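Ernska Video Help: playlist stops after the first song, sound continues but picture is frozen
Ticket 185, opened by Hamdia Dinsa

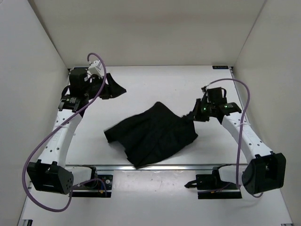 Black cloth on the white table, one corner lifted.

Hamdia Dinsa, 09:40
Good morning. I use the Flustik player on my laptop to watch my saved music videos. From May I have the same problem. The first song plays well. When the second song begins, I hear the music but the picture stays on the last moment of the first video. If I press pause and play, nothing changes. If I close the player and open it again, the second song plays correctly, and then the third one is frozen.

Nanna Kragh, support, 10:15
Thank you for the clear explanation. Please tell me which version you have (menu Help, then Version) and whether the videos are saved on the laptop or played from the site.

Hamdia Dinsa, 10:32
Version 3. They are saved on the laptop, in a playlist with 87 songs. I tried also a short playlist and it is the same.

Nanna Kragh, support, 10:50
Please try these steps and write the result after each one.
Step 1. Settings, Playback, switch off "Smooth change between songs".
Step 2. Restart the player.
Step 3. Play the short playlist from the beginning.

Hamdia Dinsa, 11:20
After step 1 alone it was still frozen. After the restart the short playlist plays until the end with the picture. The long one stopped once, at a song which I downloaded in another format.

Kiros Ejigu, 11:48
I have the same fault and the same steps helped me. My colour was also a little green before, but this is maybe another matter.

Nanna Kragh, support, 13:05
Hamdia, please remove that one song from the list and download it again as MP4. Kiros, for the green colour please open a new ticket.

Hamdia Dinsa, 14:10
I did it and the full playlist is playing now. I would like to have the smooth change back one day, if it is possible.

Status: solved with workaround. The fault is passed to Da-eun Wi in the player team.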